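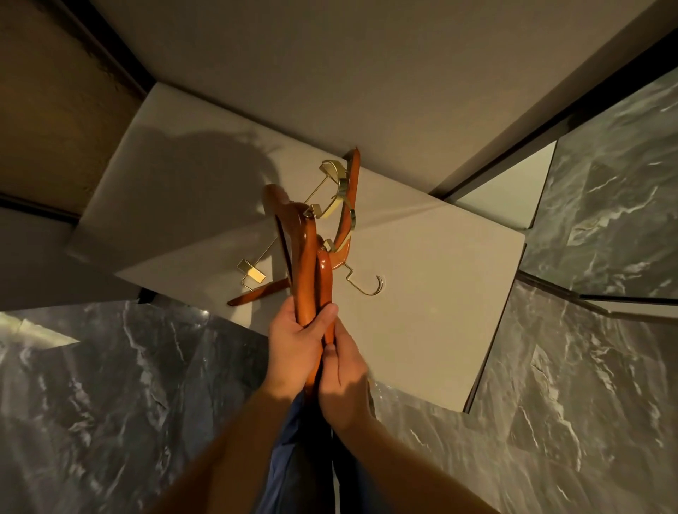
Hanger wrangling, closet day

06/02/2024

So I finally did the closet. I've been saying I'd do it ever since January, when the rod came down on top of my winter coats, and today I had no plans and a big pot of coffee and just went for it.

The hangers took longer than the clothes! I'd been dreading the sweaters and the box of scarves, but those were done before lunch. Then I got to the wooden hangers, the nice varnished ones with the gold bars and the little gold clips for pants, and they hate each other. Or love each other, I can't decide. You pick up one and four come with it, the hooks go through the bars, the clips grab on to whatever is next to them, and you stand there holding a big orangey-brown bouquet and wondering which bit to pull first. I tried shaking them. Do not shake them. I got a hook right on the knuckle.

I called Oanh in the middle of it, mostly to complain, and she told me to lay them down flat with all the hooks facing the same way and slide them apart sideways. Which is fine advice if you can get them to lie flat in the first place (I couldn't). In the end I sat down on the floor and worked them loose one by one while listening to the radio, and it was kind of nice, like picking knots out of a necklace.

I do love these hangers. They came from Deming when he moved out of the Parkon apartment and was giving everything away, and I remember hauling them home on the bus in a pillowcase with the hooks poking out and catching on a lady's cardigan. I'd never have bought them myself. I looked up new ones once and a set in that style was 62 dollars, so thank you Deming.

The plastic ones are all going. I'd promised them to Moushumi for the clothing swap and she wants them by tomorrow night, so they're in a bag by the front door where I'll trip over them and remember. Also going: the green dress, the boots that pinch, and the jacket from my Zadodance days, which I tried on one last time and got stuck in. I kept the gray skirt. I know. I'll wear it this summer, I really will.

Still to do: the top shelf, and the drawer with all the belts. I need a couple of those cedar blocks too, the old ones don't smell of anything anymore.

My back hurts and I had cereal for dinner. Shirts are hung up, pants are on the clip hangers, and the door slides all the way shut again. Calling Yhon back in the morning about the ladder.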